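February 1, 2025

Back in on the weekend, which I swore I wouldn't do in February, but the corridor is so much quieter with the Cornier people gone! Topic of the day is the hallway, and mostly the doors.

I started at the Elemon end with the notebook on my knee and worked my way down. Walls first. They're white and they'd like to stay that way, so I went over the scuffs with the damp sponge (plain water, no soap, the soap left a shine last time and I could see it from the stairs). Most came off. The long one by the fuse cupboard didn't, and I've put a pencil tick next to it for the paint day in March.

Then hinges. Room 7 squeaks on the way in and is silent on the way out, no idea how. One drop of the Calvo oil on the top pin, swung it 10 times, wiped it, squeaked again, second drop, fine. I wrote 2216 on the lid of the oil tin because that's the order number and I'm tired of digging through email for it.

The paneled doors are the slow part. All that molding holds dust in the corners and the big cloth just skates over it. A dry paintbrush is far better, top to bottom, then the cloth. I used up almost 200 wipes on this floor last year, which is silly money, so from now on it's brush and rag and the rags go in the wash.
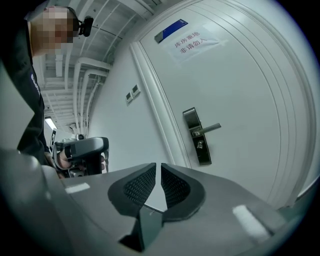
Rokow wrote back while I was rinsing the sponge, saying the brush is fine for the flat moldings but to go easy near the handles, where the paint on their floor has started to lift. Good to know. I'll look at ours with a flashlight before I do the second coat of anything.

Still to do: doorstop for 7, more rags, ask Calvo if the oil comes in a smaller tin.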